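Ticket 41 – Zinthorpe till PC, random shutdowns
Logged by: Paloma Achterberg
Opened: 2026-09-13
Site: Brellham shop, back office

Fault
Stock box dies mid-afternoon, no warning. Staff lose the day's Ponar export each time, then retype it. Not happy.

Tried so far
Swapped mains lead. No change.
Event log – only "unexpected shutdown", nothing before it.
Moved to the other socket ring, same again.
Ponar import split into batches of 1,000 lines instead of 2,000. Still went off, so not the import.

Opened up
Side panel and cooler off, old paste cleaned away. Lever down, chip seated. Faint smudges left on the lid, will wipe agian before new paste.

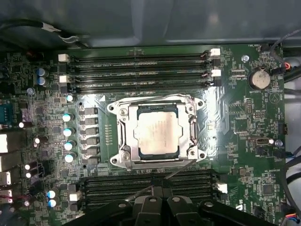
Next
Fresh paste, cooler back on, run the Ponar export 3 times in a row.
If it drops out again try the spare Barbu power supply.
Brellham to save evry hour till then. Ticket stays open.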